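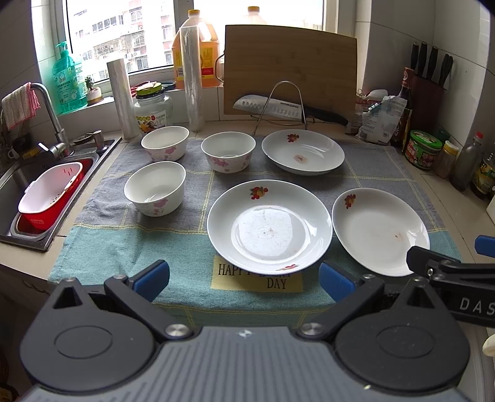 Three bowls and three plates on a checked cloth beside the sink, under the kitchen window.

The Small Cupboard

Most kitchens hold more dishes than they use. When we asked readers last March to write down everything in their dish cupboards, 202 of them sent in lists. The average came to 60 pieces, for households that mostly sit down two or three at a time. The rest sat behind the glass doors or in a box over the refrigerator.

The opposite approach is a bowl and a plate for each person, and very little else. It is an old way to keep house, and in Lostora, where apartments are small and the cupboards smaller, plenty of people never gave it up.

The pieces rarely match. Deep white bowls with pink flowers on the outside get used alongside shallow plates with fruit and flowers in red and orange on the rim. They came from different shops in different years. What they share is a white ground, and on the table that is enough to pull them together. Anyone starting out can pick one base color and stop worrying about the pattern.

Shape matters more. A deep bowl with a flared rim takes soup, noodles, oatmeal or salad, and the rim gives the fingers something to hold when the bowl is hot. A shallow plate with a raised edge will handle anything with a little sauce. Between the two there are few meals left over.

Dishes used every day show it. Fine scratches appear first in the middle of the plate, where the knife goes. Brown marks come later, often where glaze has worn thin or tea has been left to sit. A paste of baking soda and water lifts most stains if it is left on for a few minutes. Scratches stay. A chip on the rim is another matter - that piece should go, or move to the windowsill under a plant.

Drying is where a small set pays off. There is no need for a rack when six pieces fit on a cloth beside the sink. Cotton is best, and bigger is better, so that it covers the counter and hangs a little over the front. Checked cloths in gray, teal and yellow hide stains well, and one with a cheerful word or two printed on it does no harm. Turn bowls upside down for the first ten minutes, then right side up so the air gets in.

The secondhand hall on Prirnov Street sells single plates from a long table at the back, and Hinojosa, two doors down, has cloths by the yard. Prondel, the housewares shop near the station, still sells bowls one at a time, so a broken one can be replaced without buying a set. Bring an old bowl along to check that the new one will stack.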